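Garage > Electric > Ownership notes > Checklists

My pre-trip check for an electric camper van, with comments
By Ju-won Ahn
June
Last updated: Thursday

I've had the Braklow van for two summers now, and the odometer says 2,479 miles more than it did when I last wrote this list out properly. So it was time for a fresh one. I do it in the driveway the evening before we leave, with a flashlight and a mug of tea, and it takes me longer than it should. Marks are OK, WATCH or FIX.

TIRES AND WHEELS

Cold pressure, all four – OK. The door sticker is for an empty van, so I go by the loaded figures in the manual. Fronts were a little low and got topped up.

Tread and sidewalls – WATCH. The left rear is wearing on the inside edge. Still legal, still fine in rain, but I want the alignment looked at before fall. Heavy battery, heavy van, and the tires pay for it!

Lug nuts – OK. I torqued them again after the rotation at Van Acker. They did it right, I just sleep better.

CHARGING

Charge port – OK. Pins clean, flap closes, no grit in the seal. Last year I found a dead wasp in there (worth a look every time, trust me).

Portable cable – WATCH. There's a scuff on the jacket near the plug. I ran my fingers along the whole length and it hasn't gone through. If it ever does, the cable goes in the trash, no tape.

Adapter – OK. In the door pocket, where it lives. Once I left it hanging in the garage and found out at Bodville, with 34 miles of range and one working post that didn't fit. Never again.

Charge limit – OK. Set to full for tomorrow morning only, then back down to my usual.

SOLAR ROOF

Panel brackets – FIX, then OK. One bolt at the rear turned by hand. Tightened it and put a paint mark across the head so I can see from the ladder if it moves.

Panel surface – OK. Soft brush, plain water. Pollen was thick this year. On a sunny afternoon the display showed 234 watts coming in, enough to keep the fridge happy and not a lot more. I know people hope to drive on this stuff, but on my roof it's fridge money.

Cable gland – OK. No cracks in the sealant.

BRAKES, LIGHTS, FLUIDS

Brakes – OK. With regen doing most of the work the discs get rusty, so I do a few firm stops on the empty road behind the Wukwood depot. The scraping went away after the third one.

Lights – OK. All of them, including the plate light everybody forgets.

Washer fluid and coolant – OK. Coolant sits between the lines. I only look at that one, I don't open it.

12-volt battery – WATCH. It's the original. A big battery full of juice won't help you if the small one can't wake up the computer, and mine has been slow twice this spring.

LIVING AREA

Gas alarm and extinguisher – OK. Alarm beeps on test, needle in the green.

Loose things – OK. Anything heavy goes down low. Glass gets wrapped in a towel.

Counter, sink and food:
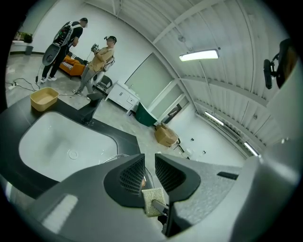
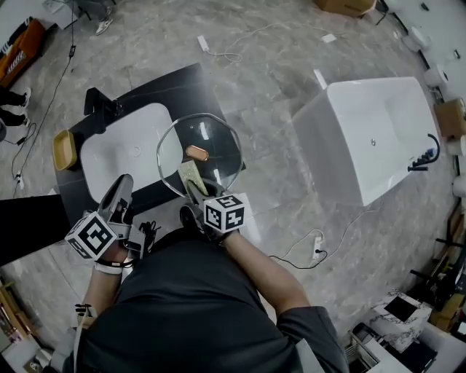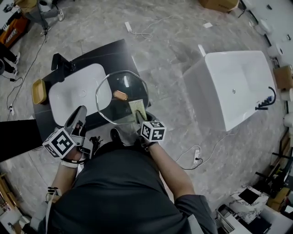
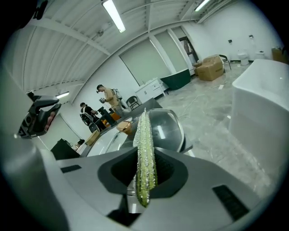
Fridge latch – FIX. It pops open on left turns. I've ordered a new catch, and until it comes there's a strap on it. Not pretty, but it held all the way to Bodville and back.

Water tank – OK. Filled halfway, because a full one costs me range on the hills and we can fill up when we get there.

Roof vent – OK. Closed and latched. I go out and look from the outside too, as the handle can feel shut when it isn't.

Still to do before we go: move the strap to the spare hook, print the charging stops for the stretch with no signal, and call Van Acker about that alignment.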